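Skundau Arm Build – FAQ
Last updated September 19, 2024

Quick answers to what keeps landing in the inbox. Will tidy this up when theres time.

Is this a kit?
No. The arm came second-hand, the rest is bits from the shared workshop on Leung Street. Gripper brackets, plate and jigs all done there.

Can I come and see it?
Yep, during open bench hours. Check the board by the door, the website calendar is usually wrong. Closed shoes please.

What's it meant to do?
Pick up small metal gears and put them on a plate. That's the whole job for now. The Fekia gearbox is the long-term goal, and no, there's no date for it.

Why gears?
Had a jar of them. Also they're fussy – shiny, toothed, a hole in the middle, so there are two sensible ways to grab one and plenty of silly ones.

Do I need a black mat?
Need, no. But the floor is bright white and the colour contrast helped the vision side heaps. Any dark matte cloth should do. Avoid anything glossy.

What does the layout look like?
Plate in the middle, gears on it and either side, arm comes in from the right. 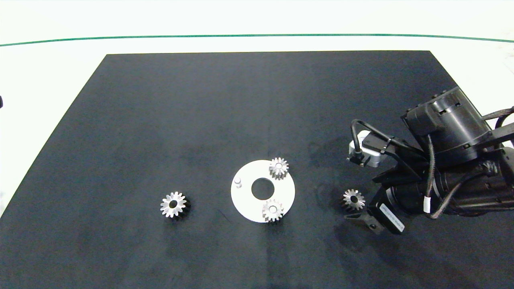
Four gears, two on the plate, and the gripper down by the one on the right.

What's the peg on the plate for?
Locating a gear by its bore. Peg is a bit under the bore size so there's some slop. First version was too snug and every second try jammed. Sand yours if its tight.

How long did it take?
Around 17 weekends, starting in May. A fair few of those were cables.

Any tips on the cables?
Braided sleeve, and leave a proper loop at the wrist. Ours was too short at first and pulled a connector out when the arm rolled over. Zip ties are fine, just don't cinch them hard.

My gripper keeps knocking the gear away. Help?
Usually one of these:
Fingers too low, tip catches the mat and jumps
Approach too fast, drop it to 5 per cent for the last bit
Camera bumped, redo calibration

Which software?
Primier, which is our own pile of scripts. Rough as guts. Will share it once the passwords are out of the config file.

Does it work in daylight?
Less well. Glare off the gear faces throws the detection out. Blinds down, overhead lights on.

Can you build me one?
Sorry, no.

Can I borrow the arm?
Also no, but you can book bench time with it once you've done the induction.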